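Ice fishing opens up on Lake Drultaneck, and the perch are home

1/22/24

Well, we finally got it. The county gave the thumbs up for foot traffic on Lake Drultaneck yesterday afternoon, and by suppertime I had my auger in the truck, my boots by the door and a very patient spouse asking if I planned to eat first. I did eat first. Then I went and looked at the lake in the dark, which did me no good at all but made me feel better.

If you've been following along since August, you know this season was a big question mark. The water was low all summer, the weeds came up thick on the Purnby side, and there was talk at the boat ramp that the perch had moved off for good. I never quite bought that. Perch don't have anywhere to go! But the fall was slow, I'll admit it, and I had more than one evening on the bank with nothing to show for it except cold hands.

So the good news first. The fish survey came in with 3,172 yellow perch netted and put back, against 1,007 the year before. I read that number three times. A netting survey isn't a count of every fish in the lake, and a lot depends on where they set the nets and what the weather is doing, but that's still a jump big enough to get me out of bed at five in the morning. The walleye numbers were flat, and the pike were down a little. I'm a perch person, so I'll leave the pike folks to their grumbling.

Now the rules, and please read these even if you've fished here your whole life, since a couple of them are new. The perch limit is 20 per person per day. You can run 2 lines through the ice, same as always, but you have to be close enough to both of them to get there quickly if a flag goes up. No more setting a tip-up and driving into Purnby for a sandwich. (You know who you are.) Shelters need a name and address on the outside in letters big enough to read from a snowmobile, and they have to come off the ice at night unless you have the overnight tag. The tags are at the bait counter in Purnby and they do sell out.

No trucks or cars yet. Foot traffic only, and small sleds you can pull by hand. Snowmobiles should be allowed soon if the cold holds, but that's the county's call and they'll post it on the board at the Motaung landing. The ice near the inlet is bad every single winter and it's bad now - there's moving water under there and it never sets up right. Stay well west of the orange markers, carry your picks around your neck, and bring a spud bar and use it as you walk. 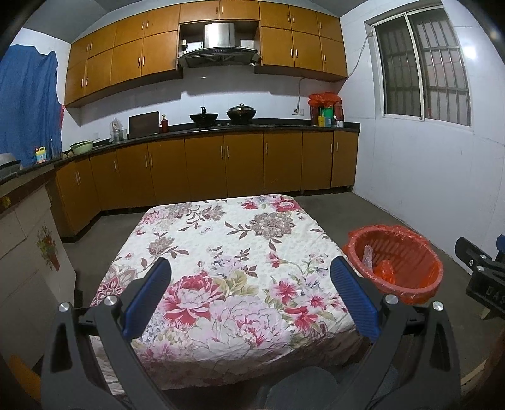 Peony-like flowers on the tablecloth, with the kitchen behind.

Parking is the other headache. The Motaung landing lot is plowed, but only the front half, and the back half is a skating rink with a snowbank around it. Get there early or plan on walking in from the church road. The lot on the Purnby side is closed while they fix the culvert, and I haven't been able to get anybody to give me a date on that. I've called twice. I'll call again.

As for what's working, I can only tell you what I've been hearing and what worked for me at the end of last season. Small tungsten jigs with a couple of spikes on the hook, fished just off the bottom, and don't jig too hard. I like a light rod with a spring tip because perch can suck a bait in and spit it out before you feel a thing on a stiffer one. Gold has been better than silver for me on cloudy days. My neighbor swears by plain red hooks and a minnow head, and he outfishes me about half the time, so take my advice with a grain of salt.

Start shallow at first light, out from the old swimming beach, and follow the fish down the drop as the morning goes on. If you sit on a hole for more than fifteen minutes or so without a bite, move. I'm terrible at following that one myself! I get my chair set up and the coffee poured and suddenly it's been an hour.

The Brovska perch derby is still on, and sign-up is at the landing on the morning of. Same entry fee as last year, kids fish free, and heaviest basket of perch takes the top prize. They've added a prize for the smallest legal pike, which I think is pretty funny and which may be my best shot at winning anything. There will be chili. Bring your own bowl if you can, they ran short on them last year and I ended up eating mine out of a coffee cup.

One more thing on bait. You can't bring minnows in from another lake, and that includes the ones left over in your bucket from last weekend. Buy them local, keep the receipt, and don't dump the leftovers down the hole when you're done. The wardens will be checking, and they've told me they plan to check the receipts as well.

I'll be out past the swimming beach most mornings, in the faded green shelter with the patched door. Stop by and tell me what you're catching, and I'll put the next update up when the snowmobile decision comes down.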